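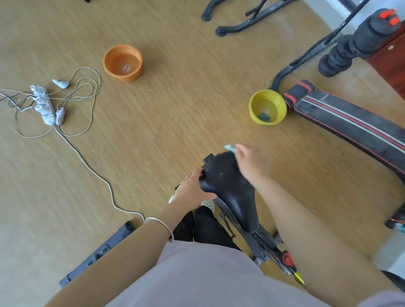 Iten Home Equipment Care Group – Maintenance Section

Cleaning the upright bike at home: saddle, stem, bars
Speaker notes, Santeri Tuominen
Lindqvist Room, August 28, 2026
Slot: 30 minutes including questions. Yichen Wan follows with bearings and belts, so leave the drive side to her.

Slide 1. Title

Leave the title up while people sit down. Say what the talk covers: surface cleaning of a belt-drive or magnetic upright bike in a living room, bedroom or spare room. Nothing comes off except the saddle, and that only in the last part. No tools beyond a cloth, two bowls and the wrench that came with the bike.

Say what it leaves out: commercial gym floors, disinfection protocols, rust removal by chemical means. Refer the rust people to the February handout.

Slide 2. Where the numbers come from

We sent the care form to member households and got 348 back. Each form covers one machine. The members also logged individual cleanings, 3,318 entries in total. The log is self-reported and the entries vary a lot in quality. Some say "wiped it." Some give the water temperature.

Point out that 117 of the 348 forms report corrosion on at least one visible fastener. The form did not ask which fastener until the second version, so do not let anyone push you into a breakdown by location.

If asked for the raw table: it goes out by mail after the meeting to anyone on the list.

Slide 3. What sweat leaves behind

Sweat is mostly water with sodium chloride, some lactate, some urea. The water evaporates and the salt stays. Salt holds moisture against the metal, and the next session adds another layer. Powder coat on the tubing stands up to this well as long as it is unbroken. Bolts, washers and clamp edges do less well.

Skin oil is the second deposit. It collects on grips and saddle covers, picks up dust and turns into a gray film. Plain water does not lift it. A drop of dish soap does.

The third deposit is the one members forget to report: floor dust. A bike frame sits low and the base tube collects it along the top and around the feet.

Slide 4. Setting up the floor

Clear the floor on both sides of the bike before bringing water in. Members' rooms are small and the same few square feet often hold the bike, a bench and a power strip. In the opening picture there are two bowls of water, one orange and one yellow, on the same wood-grain floor as a power strip and its cables. The layout in many members' rooms is close to that one.

Standard instructions for the section:

Move the strip and any plugged-in adapter off the floor, or unplug it at the wall.
Coil loose cord and put it on a chair.
Set the water on the side of the bike away from the outlet.
Fill bowls to a third at most.
If the bike has its own adapter, unplug it at both ends.

On wood-grain flooring, lay a towel under the bowls. Laminate swells at the joints when water stands on it, and the swelling does not go back down.

Slide 5. Water and cloth

One bowl soapy, one bowl clear. Lukewarm. Two or three drops of dish soap in the first bowl is plenty; more than that and you are rinsing all afternoon.

Cloth: microfiber or old cotton T-shirt. Wring it until it stops dripping. A cloth that drips is a cloth that sends water down the seat post into the frame.

We tested Firkix spray last winter against soap and water on three saddles. No difference visible after drying. Members who like the spray can go on using it. Spray onto the cloth, never onto the bike, and keep it away from the console and the sensor pads.

No bleach, no vinegar on metal, no furniture polish on anything a hand or foot goes on. Polish on a grip is a fall waiting to happen. We had one member do this, with a bruise to show for it.

Slide 6. Order of work

Top to bottom, with one exception. Start with the bars, go down the stem, then the adjustment knobs, then the base tube, then the pedals. The saddle is last. Many of our members are comfortable working from the saddle for the bars and stem, and there is no point in sitting on a damp cover.

If you work seated, keep your feet on the floor and off the pedals. Lean forward from the hips. Anyone with balance trouble should stand beside the bike or have a second person hold the bar end.

Slide 7. The stem

The stem catches more than people expect. Sweat runs down from the bars, reaches the clamp and stops there. It then creeps down the post to whatever is bolted on below, a bottle holder or a tray.

Wrap the cloth around the post and pull down in one stroke. Turn to a clean area of cloth, repeat. Go behind the post as well. The face toward the wall is usually the dirty one.

Empty the tray first. Take out cups, phones, anything loose. Dried drink residue on a tray softens if you lay the damp cloth over it for a couple of minutes. 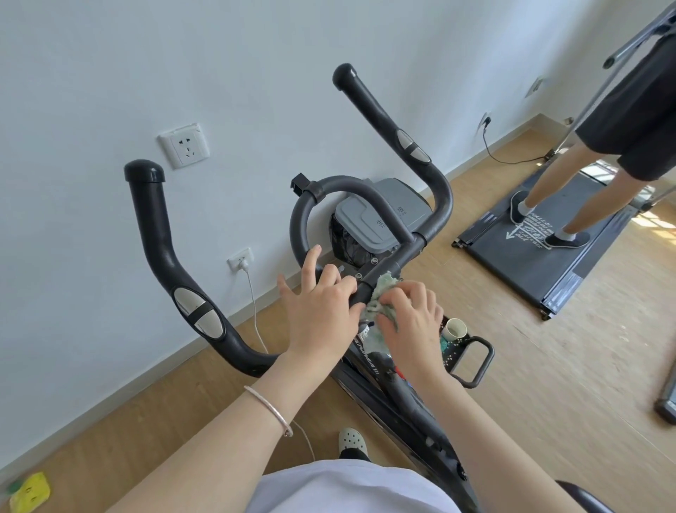 How often does the stem need wiping if only one person rides the bike?
Once a week is enough for one rider at moderate effort, with a dry wipe of the bars after each ride. Two riders or long sessions: move the damp wipe to twice a week.

That pair is the one we get most often by mail, so read it out as it stands and move on. If somebody wants a schedule by hours ridden, the handout has one on the back page.

Slide 8. Pulse sensor pads

The metal contact pads on the grips read pulse through skin contact. A film of oil and salt makes the reading erratic before it makes it fail, which is why members report "the bike says 190" and think they are ill.

Procedure: console off, cloth damp with clear water only, ten seconds per pad. Dry at once. Do not scrub the seam where the pad meets the grip. Water that gets under the pad sits on the lead wire.

If readings are still wrong after cleaning and drying, the fault is in the wiring or the console. Send them to the supplier.

Slide 9. Tubing and the looped bars

Looped bars are awkward. There is an inside curve and an outside curve, and a flat wipe only touches one of them. Fold the cloth into a strip, pass it through the loop and draw it back and forth the way you would dry a chair leg. Two passes soapy, one pass clear, one pass dry.

Use the other hand on the post as a brace. The bars are clamped and should not rotate. If they move while you are wiping, stop cleaning and check the clamp, 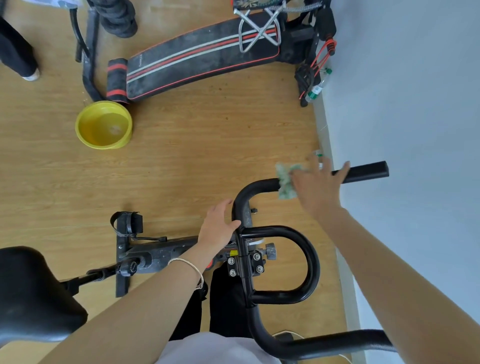 then tighten the bolts a quarter turn at a time, going across the diagonal so that the bracket closes evenly. Check again after the next ride. Any bolt that will not hold torque gets replaced with the same size and grade from the maker, and the bike stays out of use until then.

While you are at the clamp, dry it properly. Push a dry corner of cloth into the gap around each bolt head. A cotton swab works better if you have patience for it. Surface rust on a bolt head wipes off as an orange smear at the early stage. Note it, dry it, put one drop of light machine oil on the cloth and touch the head with that. Keep the oil off the foam.

Foam grips get the clear-water cloth only. Soap stays in open-cell foam and comes back out as a slick layer the next time hands are warm.

Warning stickers: wipe along the length, never across a lifted corner. Members do lose these, and a replacement from Vuvix took one household five weeks.

Slide 10. Knobs, base, pedals

Tension and height knobs: wipe around the collar without turning them, then turn each through its range once and bring it back to the original setting. Write the setting down first if more than one person rides.

Base tube: dry brush before damp cloth, or the dust turns to paste. Crumbs and grit under the frame get swept out before anyone drags the bike. Grit under a rubber foot scratches the floor finish in one pull.

Pedals: clean the strap on both faces. Check the holes in the strap for tearing. Follow any cable along the frame with the fingers and make sure it has slack and is not lying under a foot.

Slide 11. Saddle

Soapy cloth over the cover, out from the center to the rim, then under the rim. The underside edge holds the most salt of any spot on the machine. Clear cloth, dry cloth, then leave it uncovered for an hour.

For removal, mark the post height with tape, support the saddle with one hand, loosen the clamp under it and lift. Clean the clamp, dry it, refit. Sit on it gently before riding.

Cracked covers cannot be cleaned to any useful standard. The foam below is already wet. Replace the cover or fit a gel one over it.

Slide 12. Handout and questions

Handouts are on the table by the door, pink sheet for bikes, white for benches. Ask people to take only the one they need, the printer is down to its last toner.

If time is short, drop slide 8. If there is time left over, show the two corroded bolts and pass the bag around. Collect the bag before Yichen starts.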